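Leave the laundry in the basket

I have owned 38 T-shirts at one time, and for years I folded every one of them into a perfect little square. My apartment in Pledlow has exactly one dresser, so I figured the squares were saving me. Then I moved to Manddale, got a closet with a decent shelf, and kept right on folding – out of habit, mostly, and maybe a bit of pride.
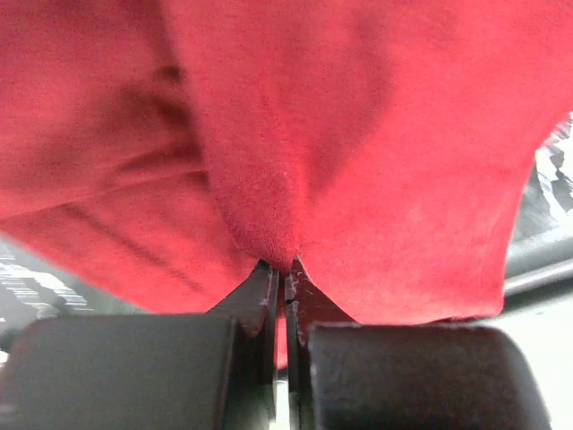
Ngô

My beef is with the soft stuff. Red fabric with a bit of fuzz shows every speck of lint, it creases if you look at it wrong, and pinching it by one point just gives you a whole new set of wrinkles to chase. Jeans hold a fold. Towels practically fold themselves! But a soft knit slides around until you give up and roll it, and then it's fine. Perfectly fine!

So now I sort and stop there. Long sleeves get laid out once, arms pulled straight, and go on the shelf in a loose stack. Everything else goes in a bin by color or by mood (okay, mostly mood), and if I need to look sharp for dinner I run the iron for 2 minutes.
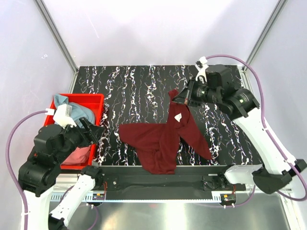

Nundaleck wrote in to say that bins are where shirts go to die, and that a long sleeve folded properly in January still looks good in June. Fair enough, but mine never sit that long. I wear the same few over and over, and I'd like my evenings back.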